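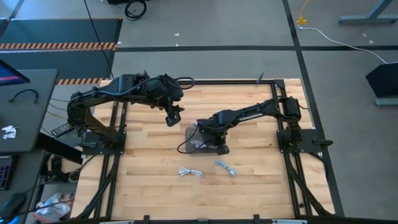 How to run the cable-sorting station at an open day

Written by Mawar Kwok for demonstrators at the Hulham workshop. Last revised 5/29/22.

These notes cover the two-arm table only. The Pacheco line and the mobile base have their own pages. If you've driven the arms before, you can skip to Running the demonstration, but please read the part about the cable bundles, as it changed after the September open day.

What visitors come to see

Two arms face each other across a wooden table. There's a small grey tray in the middle and a few tied bundles of cable. The job is to get every bundle into the tray. It's a plain task and visitors understand it at once, so you can spend your talking time on how the arms do it.

Cable is harder than it looks for a two-fingered gripper. A bundle pinched in the middle spreads into loops at each end, and a loop can hang over the side of the tray or catch on a fingertip. Most of the good questions from visitors come from watching that happen.

Before the doors open

Allow 45 minutes. An hour is better if you're on your own.

1. Walk the floor on both sides of the table. Pick up scraps and bags, and move any cord that crosses the path visitors will take. The black tape lines on the concrete are our working marks, so leave them down.

2. Check the base plates. Put a hand on each one and push. If there's any movement, tighten the bolts and start the check again.

3. Look at the cable loop at each wrist. It should be wide enough for the wrist to turn fully without pulling. If it's snug, free some slack at the clip on the upper segment.

4. Switch on the controller, then the left arm, then the right arm. Wait for each to hold its own weight before going on to the next.

5. Open the Edon panel on the desk monitor and load profile 1047. The older profile, 1895, is still in the list. It was tuned for the deep bin and will bring the fingers down too far for the tray.

6. Run the homing routine with nothing on the table. Both arms should lift, fold and come back to rest over the middle.

Setting out the cable

Use bundles of different colours. White and pale blue-grey both show up well against the timber. Tie each one once around the middle, with a twist tie and not tape. Tape makes the bundle stiff and the fingers slide off it.

Set out 3 bundles. We used to put out a whole pile, and visitors at the back couldn't tell which one the arm was going for. Lay them on the wood on the near side of the tray, with a hand's width between them. Turn them to different angles. If they all point the same way it looks rehearsed, and people will say so.

Running the demonstration

Stand at the desk end with the stop button in reach. Tell the group which arm will move first, then press Start.

The usual order is one arm at the tray while the other waits above the table with its gripper open. Let the working arm finish its placement before you say anything about the waiting one. If you talk over the pick, people look at you and miss it.

One full cycle takes 79 seconds when nothing slips. Run it twice for each group. On the second run, ask someone to choose the starting angle of one bundle. Have them tell you, and move it yourself with the arms paused. Visitors' hands stay off the table at all times – that includes staff from Gekbridge, who tend to forget.

When a pick goes wrong

Dropped bundle: leave it. The arm will look again and usually gets it on the second try.

Loop caught on a finger: press Pause, open the gripper from the panel, and lift the loop off by hand. Press Resume only once you've stepped back.

Tray pushed out of place: stop the run, move the tray back to the centre and start over. Don't nudge it while an arm is lowered.

Arms too close together: press Stop. Home the left arm first, then the right.

Questions you'll be asked

Is someone steering it? In this demonstration, no. The same arms can be guided by an operator, and if Deividas Org is on shift he can show that mode at the end of a session. Don't switch modes yourself with a group present.

Could it untangle headphones? Not with this program.

Closing down

Clear the tray, home both arms and support each one with a hand as you power it off. The right arm goes off first. Put the bundles back in the drawer still tied, and write any faults in the log beside the profile number.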